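Teaching a Multi-Finger Hand by Teleoperation: Project Report
Victor Obura, Widby project group

3. Data collection

The operator wore a tracked glove, and the hand followed with joint angles scaled to its own range. Thumb opposition did not map well. A human thumb rotates at the base in a way the hand cannot copy, so we fitted an offset for each operator before recording. Kinesthetic teaching was tried first and dropped, as moving the fingers by hand left the operator's own arm in the wrist view.

We recorded 100 demonstrations by glove and 100 by joystick with preset grasps. Both sets used the same start poses. Episodes in which the operator paused to reset the glove were kept, but the paused section was trimmed.

4. Policy training

Training used the Rakena toolkit with default settings except for the action horizon, which was shortened to 6 steps. Longer horizons made the fingers close before the wrist had settled. Inputs were the wrist view and joint positions. Motor current was logged but not used.

5. Observations

The glove data gave smoother finger motion and less consistent wrist height. Two causes were found. The first was delay in the tracking link, which operators corrected for by moving slowly near the floor. The second was occlusion.

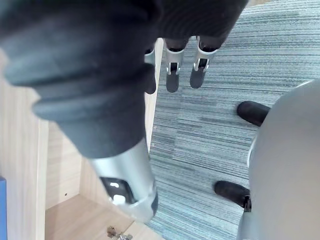
Operators working from the wrist view alone tended to approach from the side so they could keep the fingertips in sight, and the policy learned the same approach. With the joystick, the approach was straighter but the grasp presets fit poorly on curved surfaces.

6. Remaining work

Repeat the glove set with a second, fixed view. Log the tracking delay per episode. Refit the thumb offset after every 5 episodes, because the glove shifts on the wrist during use.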